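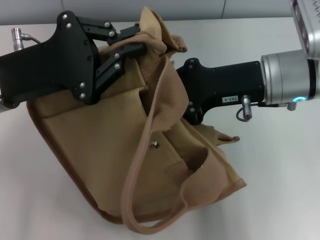
Torport Harbor Walk: Progress Report to the Te Moana Visitor Fund

23/08/2022
By Chiến Hoàng

Print this page | E-mail this page
3 comments | 40 shares

1. Status

The project remains within its approved scope. The route is fixed from the ferry landing to the upper end of Dreltevow, including the optional loop past the old ropeworks. Signs are installed on the lower section and on order for the upper section. The printed map has been through one full print run and is being revised. The audio guide is behind schedule, as described in section 4.

The fund is asked to approve one change to the schedule and one transfer between budget lines. Both are set out in section 7. No increase in the total grant is requested.

Terms are used as in the grant agreement. "Lower section" means the ferry landing to the fish market. "Upper section" means the fish market to the Dreltevow gate. "Loop" means the ropeworks detour, which leaves the upper section at the chapel steps and rejoins it below the gate.

2. Route and surface

The lower section follows the quay and is level apart from the ramp at the customs house. It can be walked end to end by a visitor with a stroller or a wheelchair. The paving was checked in April and again before this report. Loose setts beside the bollards were reported to the port office and have been reset.

The upper section is steeper. The original application described it as "moderate," and this wording was used on the first map. Visitor feedback suggests that the word was read in different ways. The revised map drops it and gives the facts instead: a steady climb on stone, a handrail on the left going up, benches at the chapel and at the water trough. Visitors who want to avoid the climb are directed to the town bus, which stops at the fish market and outside the gate.

The loop is open in dry conditions only. The path behind the ropeworks is packed earth and drains slowly. A hinged sign at the chapel steps shows whether the loop is open, and the town's parks crew turns it as part of the morning round. This arrangement has worked without complaint so far, although it depends on the round being done before the first ferry arrives. On mornings when the round runs late the sign shows the previous day's condition.

Access across the ropeworks yard is by permission of the owner. The written agreement runs to the end of the grant period. A longer agreement is under discussion, and a draft has been sent to the owner's lawyer.

3. Signs and printed map

Signs on the lower section were made and fitted by Nudex under the contract approved by the fund. Each post carries a direction arrow, a walking time to the next stop and a short text on the place where the visitor is standing. Walking times were measured at an ordinary pace with stops at crossings, and then rounded up.

Two points from the installation are worth recording.

The first concerns post height. The posts were specified at a height that suits a standing adult. On the quay this put the text panel level with the tops of parked delivery vans, and the arrows were hidden during unloading. Nudex moved the affected posts to the seaward side of the walkway at no charge. The specification for the upper section now includes a check for parked vehicles at each position.

The second concerns the finish. The satin coating shown in the sample gave strong glare in the late afternoon, when the sun is low over the harbor mouth. The upper section panels will have a matte coating. The lower section panels are legible from the side and will be left as they are until they are due for replacement.

The first print run of the map was 700 copies. Nearly all have gone, most of them from the rack at the ferry landing. The rack at the Dreltevow gate emptied far more slowly, which is consistent with most visitors starting from the water. Stock for the second run will be divided accordingly, with a small reserve held at the library.

Corrections for the second run:

– The chapel is shown on the wrong side of the steps.
– The public restrooms at the fish market are missing.
– The bus stop outside the gate has moved a short way uphill.
– The scale bar is correct, but it is printed too small to use.
– The name of the street behind the customs house is spelled differently on the map and on the street sign. The spelling on the street sign will be used.

The folded size stays the same. Several people asked for a larger map, but the present size fits the existing racks and a jacket pocket.
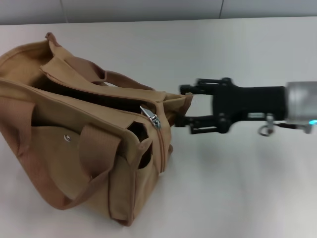 4. Audio guide

The audio guide was due for release before the start of the summer season. It has not been released. The script is complete and has been checked by the town archive. Recording is complete for the lower section. The upper section has been recorded but needs to be done again in part.

The cause is a change in the route text. After the first recording, the archive advised that the date given for the ropeworks fire could not be supported, and that the story of the harbor pilot's wager appears in no source older than a hotel brochure. Both passages have been rewritten. The fire is now described without a year, and the wager is presented as a local story. The narrator's voice and the room sound have to match on both sides of each cut, so whole stops will be recorded again instead of single sentences.

A field test of the lower section was carried out on foot with the files loaded on ordinary phones. The test party of 3 people walked separately. Findings were as follows.

Sound level was adequate on the quay except next to the ice plant, where the compressor covers speech. The stop will be moved to the corner beyond it. The view is slightly poorer but the text does not depend on it.

The opening text ran longer than the walk to the second stop. Two of the testers stood still to hear the end, and one walked on and missed the turn. The text has been shortened, and the direction to turn is now given first.

All files played with the phone offline once downloaded. Download at the ferry landing was slow when a boat had just come in. A notice on board the ferry, with the address of the download page, has been agreed with the operator and will be put up when the guide is released.

5. Visitor feedback

Feedback was collected by a short paper form at the ferry landing. A total of 40 completed forms were returned. This is too few for firm conclusions, and the forms come only from people who ended their walk at the landing, so visitors who took the bus down are likely to be missing. The results are reported here as comments only.

Most respondents walked the lower section and turned back at the fish market. Those who went on to Dreltevow rated the view from the gate as the best part of the walk. The most frequent request was for somewhere to refill a water bottle. The trough by the chapel is not drinking water and is now marked as such. The town engineer has been asked to price a tap at the fish market, where there is a supply close to the wall.

Other comments concerned gulls, the price of parking, and the opening hours of the small museum in the customs house. These are outside the project, and the relevant ones have been passed on to the town.

The form itself needs work. The question on starting point was often left blank – the box sits in the fold of the paper – and the question on length of stay did not separate day visitors from overnight guests. A revised form will be used for the next period. Copies will also be placed at the gate.

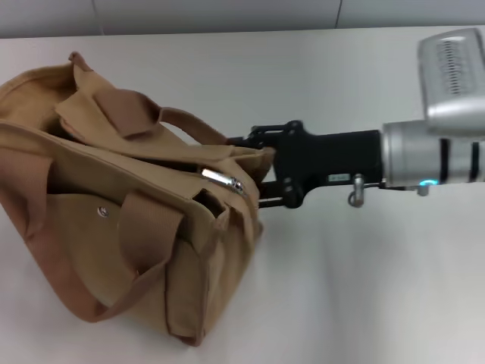

6. Work planned for the next period

– Installation of upper section signs by Nudex, starting at the gate and working down.
– Second recording of the affected audio stops, then a field test of the upper section and the loop.
– Second print run of the map with the corrections listed in section 3.
– Conclusion of the long-term access agreement for the ropeworks yard.
– Revised feedback form in use at both ends of the route.

The main risk is the weather. Post foundations on the upper section have to be dug by hand in places, and the ground by the chapel is soft after rain. If digging is held up, posts at the gate and on the steps will go in first, as these are set in stone and do not need dry ground.

7. Decisions requested

(a) Schedule. Approval to move the release of the audio guide to the start of the next season. An earlier release of the lower section alone was considered. It is possible, but the download page would have to be built twice, and visitors would find the guide stopping halfway.

(b) Budget. Approval to transfer the unspent part of the line for printed posters to the line for audio recording. The posters were replaced by space on the ferry operator's own notice boards, provided free. The transfer covers the added studio time in full.

A reply on (a) is needed before the studio can be booked. Item (b) can wait for the fund's regular meeting.

Invoices and the signed installation record for the lower section are attached to the file copy of this report. The proof of the revised map will be sent separately when the street name has been confirmed by the town.

Chiến Hoàng
Project lead, Torport Harbor Walk

Print this page | E-mail this page
Share this report (40)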